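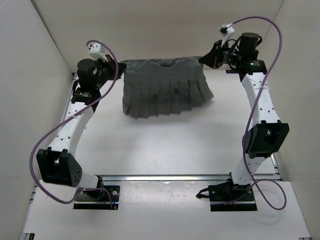
*Dark gray cloth with the fringed edge, held between the two grippers.*

## July - tote cart, new casters

Got the Vaseck casters on the cart first thing and wow, what a change. The old ones chattered over every joint in the floor. These just go. I pushed the cart loaded from the dock door to the end of the long aisle with one hand and it tracked straight the whole way.

Load was 800 lb, the same mix of totes we used for the old set: heavy ones on the bottom shelf, half-full ones in the middle, empties on top. Swivel pair at the handle end, fixed pair at the front. Heidrun wanted to try it the other way around, so we did, and it turned tighter but wandered on the straight. Put it back. She agrees, though she'd like to try again with four swivels and a lock on one end. I'm all for it if we can find the parts.

Bolt pattern is NOT the same as the old plates. Two holes line up, two don't. I drilled the cart frame and deburred, but for the next cart let's make an adapter plate so we aren't putting extra holes in good steel. Rupert has a piece of flat bar that looks right. Grade and thickness still to be checked.

### Stacking

The gray Skiltthorpe totes sit on each other beautifully. The lip drops in and you can feel it seat. The older blue ones from the Wieser order will stack on the gray, but gray on blue rocks a little at one corner. Flurina spotted it before I did - the blue lip has a rounder shoulder, so the foot of the gray tote rides up on it. Fine on a shelf, but I don't want it on a moving cart. Blue goes on top or on its own cart.

Tape on the shelf edges for now: green for gray totes, yellow for blue. Yes, I know. We were out of the other colors.
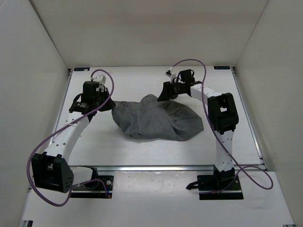 *Dark gray cloth on the white tabletop, both arms reaching in.*

### Handle height

Raised the push bar by one set of holes. Much nicer for me and Rupert, a bit high for Vasiliki. She pushed it for most of the morning and says it's OK loaded but awkward when the cart is empty and wants to run ahead of her. Could we do a bar with grips at both heights? Burgi has seen one with a vertical handle at each corner, so you grab it wherever you like, and that sounds great to me. It would also keep the totes from sliding off the ends. Sketch is on the back of the parts list, please add to it!

### Counts and labels

Counted the good gray totes while everything was off the shelves: 174 with sound corners and both handles. Cracked ones are in the pile by the baler, please don't rescue them.

The new label holders clip on without tools and stay put when you drag a tote along the shelf.

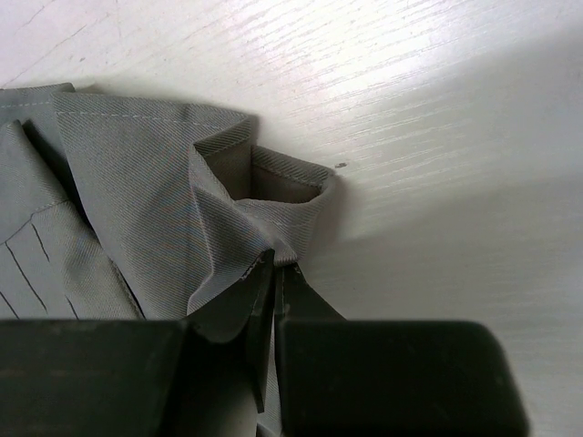 They do pop off if you catch one from below with a thumb, so clip them on the short side, up under the rim. Flurina tried them on the long side too and lost several going through the doorway. Short side it is.

Label roll is 3,000 to a box and we have one box open. Thermal printer is fading on the left, probably just needs the head cleaned. I'll do it tonight if I get away from the saw in time.

### Still to do

- adapter plate, once Rupert's bar is checked
- retorque the caster bolts after a few days of real use
- brake test on the dock ramp, loaded, with somebody below it only if they are well off to the side
- ask Stondetance if the shelf liners come in a longer cut, ours stop short of the back rail
- corner handles (Burgi, Vasiliki)

Old casters are in the bin under the bench. The bearings in two of them are still good, so keep those.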